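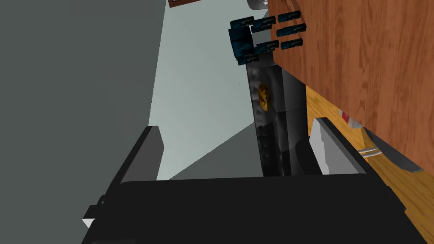 Section 4. Fitting the Etness Interior Window Insulation Panel

Read this section through once before you start. One person can fit a panel up to 80 cm wide. For anything wider, have a second person hold the far side while you press in the edge.

Before you begin

The room should be at normal living temperature. The compression tube gets stiff in the cold and will not seat well, so if the panels were stored in a garage or shed, bring them inside the night before.

Check that the number on the panel label matches the number on your window plan. Panels that look the same size often differ by a few millimeters, and a panel fitted in the wrong opening will leak air at one corner.

You will need:
Soft brush or vacuum with a brush head
Clean cloth and mild dish soap
Tape measure
The plastic seating tool (packed with the corner clips)

Fitting the panel

1. Close and lock the window. Raise any blind all the way and tie the cord back.

2. Vacuum the inside of the window opening, including the corners and the sill. Wipe it down with soapy water, then clean water, and let it dry.

3. Measure the opening at the top, middle and bottom. If the widest and narrowest readings differ by more than 9 mm, stop and see "Openings that are out of square" below.

4. Peel the protective film from the side of the panel that will face the glass. Leave the film on the room side until the panel is in.

5. Hold the panel with the pull tab toward you and at the bottom right. Set the bottom edge on the sill first.

6. Tilt the top of the panel into the opening. Press the two upper corners in by hand until the tube is flush with the trim.

7. Work down both sides with the seating tool, a hand's width at a time, switching from left to right as you go.

8. Check for gaps by holding a strip of tissue near the edge on a windy day. If it moves, press that stretch again.

9. Remove the film from the room side.

CAUTION: Do not press on the center of the panel. It can crack at the edge channel, and this is not covered by the warranty.

CAUTION: Do not fit a panel in a bedroom window that serves as an emergency exit unless everyone who sleeps there can pull it out by the tab without help.

Note: Do not use panels within reach of an open flame or directly behind a cooktop. Order the Uriveck glass insert for those windows.

Openings that are out of square

Older houses often have one side of the opening longer than the other. Small differences are taken up by the tube. For larger ones, use filler strip, part 573, along the short side. Cut it with scissors, stick it to the trim, and wait an hour before fitting the panel. If filler strip does not close the gap, the panel has to be remade. Send your three width and three height readings with the order number.

Moisture between panel and window

A little fog on the glass in the first few days is normal. If it is still there after two weeks, take the panel out, let the opening dry, and fit one vent plug, part 228, in the lower left corner.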